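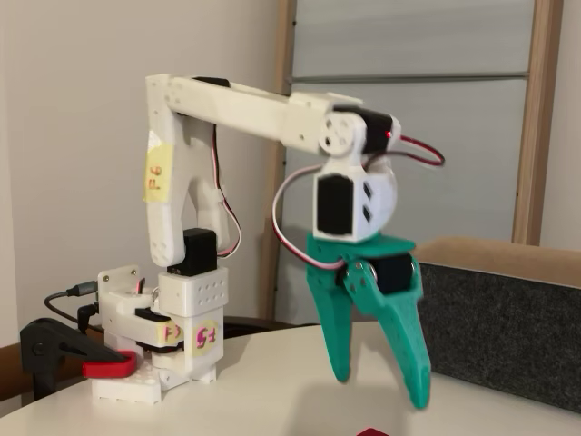
The Drawer Comes With the House

Every household has one drawer that will not open all the way. You know which one it is. You get your fingers in at the front, press down on whatever has risen up to block the way, and work it out an inch at a time like a man cracking a safe. Inside are batteries of uncertain morale, a key to a bike lock from two apartments ago and the manual for a rice cooker that left the family in a box of yard sale leftovers.

I have been thinking about this drawer because I am supposed to be emptying it. We move in July, to a place with less kitchen and more stairs, and my wife has divided the work. She took the basement, the garage and both closets. I took the drawer. I believed at the time that I was getting away with something.

My first evening produced 26 keys. Four of them open things. One opens a filing cabinet we sold, and I felt a pang about whoever has the cabinet. The remainder went back in a jar, because throwing out a key seems like an invitation for the matching lock to turn up the next morning, probably on something with a deed in it.

There is an industry standing by to help with all this. The Hakala company will sell you a bamboo insert with 24 compartments, and I bought one, and it is a handsome thing. It was also half an inch wider than the drawer. It now lives on top of the refrigerator, where it holds rubber bands and a sense of reproach. A rival outfit called Broline offers a tray that expands to fit, and its catalog shows the tray in use: three pens, a tape measure, one pair of scissors lying at a slight angle. I have never met the people who own only that. I suspect they keep the real drawer in another room.

For the serious case there is Skerum, a service that sends a person to your home for two hours and charges $470. My neighbor tried it after her divorce and spoke well of it. The organizer asked her to hold each object and say out loud when she last used it. She got through the spatulas fine and came undone at a corkscrew.
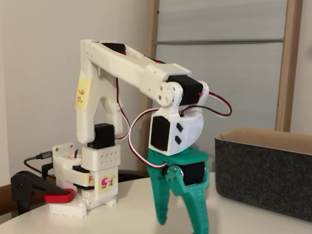
My own method is slower and costs nothing. I take out a handful after dinner and lay it on the table with whatever mail has come. Most of the handful is small plastic parts, each of which clearly belongs to something important. There is a gray clip. There is a thing like a comb with five teeth. I showed the comb to my father-in-law, who has repaired appliances for over 30 years, and he turned it around in his fingers and said, "Don't throw that out," and handed it back and asked if there was any more pie.

What the drawer mostly holds is instructions I once gave myself. Keep the spare screws. Save the twist ties, the good ones. Somewhere near the back is a warranty card for a Plollunar table fan, filled out in my best handwriting and never mailed. The fan still works. I have decided to take that as a sign of character in one of us.

As of this week I am down to the bottom layer, which is takeout menus, birthday candles and a fine grit I would prefer not to have tested. The movers want everything in boxes by the end of the month. I have set one aside, written KITCHEN MISC on two sides of it and, last night, tipped in the jar of keys.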